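On giving up the second desk drawer

3 July 2021

I have lived in Brellham for long enough to know that winter here is mainly an opportunity to sort out stationery. Saturday, rain, the footy not on until later, and a drawer that would no longer open more than the width of a hand.
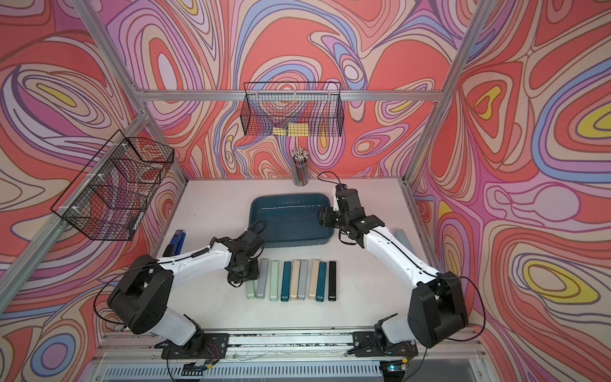
3 min read

The drawer belongs to a desk I bought from Komum in March, on the theory that a person with two drawers is twice as organised as a person with one. The theory lasted until I put things in the second one. Over 1000 staples, not one of them the size my stapler takes. A warranty card for a kettle I left behind in a share house. Pens, most of them from the Chidiac Motor Inn, where I have stayed exactly once and apparently behaved like a magpie.

My method was the one everybody recommends. You tip the lot onto the floor, you hold each item, and you decide whether you'd buy it again. I would not buy any of it again. I didn't buy most of it the first time. This ought to have made for a quick afternoon, but I then spent 37 minutes testing highlighters on the back of a gas bill, and I now have firm opinions about green.

Organising has its own shopping centre aisle these days, and I'm as weak in it as anyone. The Grokard drawer divider set comes in 26 pieces, and I own it. It lived in the drawer, in its box, taking up half the room. Assembled, it makes a very handsome grid of compartments for a drawer slightly larger than mine.

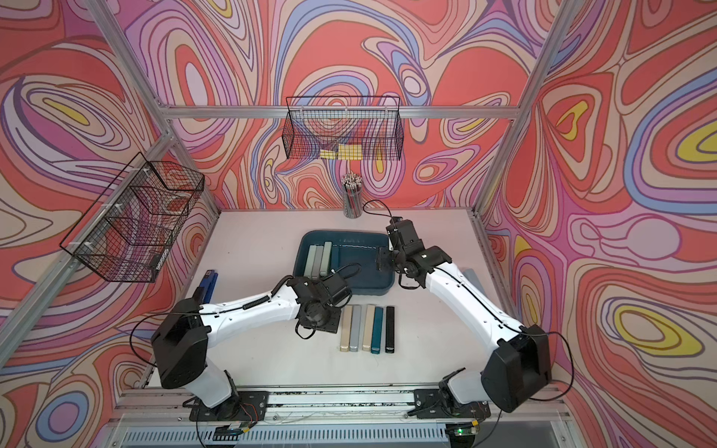

By four o'clock I'd moved on to the cables, and I regret to report that I kept the lot. I know perfectly well that the fat grey one fits a printer that went to the tip years ago. I also know that the morning after bin night somebody will ring and ask whether I happen to have a fat grey printer cable, and I'd like to be that sort of neighbour.

The drawer now shuts. The floor beside it has a cardboard box on it, marked MISC, and the box doesn't shut, so I've put the dividers on top to hold the flaps down. They're quite good at it.

Next weekend, the linen cupboard, if the rain keeps up.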